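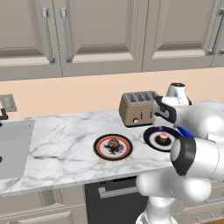
The plate-handling kitchen in the Nikeo simulator, with the arm at the blue-rimmed plate and the toaster close behind it.

Progress report on the Nikeo kitchen kit review
Prepared for the Drallero Fund by Gyu-bin Ban, Okden
July 14, 2019

Dear all,

Thank you once again for your patience with the length of my last report, and for the kind notes that came back after it. I had promised to keep this one shorter and I will do my best, though there is rather a lot to tell you (most of it good, I'm glad to say).

As you will remember, the grant pays for us to put the Nikeo kitchen kit through its paces before any of the smaller care kitchens in the Miranda scheme are asked to spend money on it. The kit comes in two halves. There is the software, a set of simulated kitchens in which you can rehearse a job as often as you like, and there is the arm package itself, with its gripper and the control box. Since May we have been working almost entirely in the software half, which was always the plan, and I have to say it has been a pleasure.

The kitchen we have settled on for the plate work is a fairly ordinary one, with a marble worktop, a sink at one end and a dishwasher underneath. We asked for crockery and food that would be a bit of a nuisance, and we got it. The chocolate cake on the black-rimmed plate sits out in the open and has been the easier of the two. The pink-frosted cupcake is the one that has taken up our evenings. Its plate is just in front of the toaster, so the arm must come in from the side and keep its gripper clear of the toaster while still getting low enough to be of any use.

In this period we completed 1000 rehearsals of the two-plate job. The arm knocked or brushed the toaster in 119 of them, nearly all in the first fortnight, when we were still using the approach path that comes with the kit. Once we had drawn our own path, with a slower last stretch, the knocks became uncommon enough that we began saving each one to look at properly. I would like to see the last of them gone before we move on, but I am much more cheerful than I was in spring!

Now for the kit itself, as I know several of you are waiting to hear whether it is worth the price. The good points first. Setting it up was kinder than we feared, and a colleague who had never touched this sort of software had a kitchen open and the arm moving before lunch. Swapping one plate or appliance for another is easy. The support desk at Nikeo have answered every message, sometimes at greater length than I write myself.

On the other side, the handbook is thin on anything to do with food. It treats a cupcake as if it were a wooden block, and the frosting in the simulator holds its shape however badly the gripper treats it, so a run can be marked as a success when a real cake would have been ruined. We have raised this with them and they have promised an update, without giving a date. The licence also allows only 3 machines at a time, which has meant some polite queueing in our office.

Spending is close to what we agreed. We have used just over 50 per cent of the equipment money, and the rest is set aside for the arm package, which I would ask you to let us order in the coming period. Nothing has been moved between headings.

Our next jobs are to finish the toaster path, to try the same work with the plates in less convenient spots, and to write a plain checklist that the Miranda kitchens can use when they are deciding where an arm might stand. I should also like to bring one or two of their cooks in to watch some rehearsals, as they will notice things about plates and cakes that we would never think of.

If any of you would care to come and see it running, please do write to me. We can have the kitchen up on the big screen in a few minutes, and there is always tea.

With warm thanks,
Gyu-bin Ban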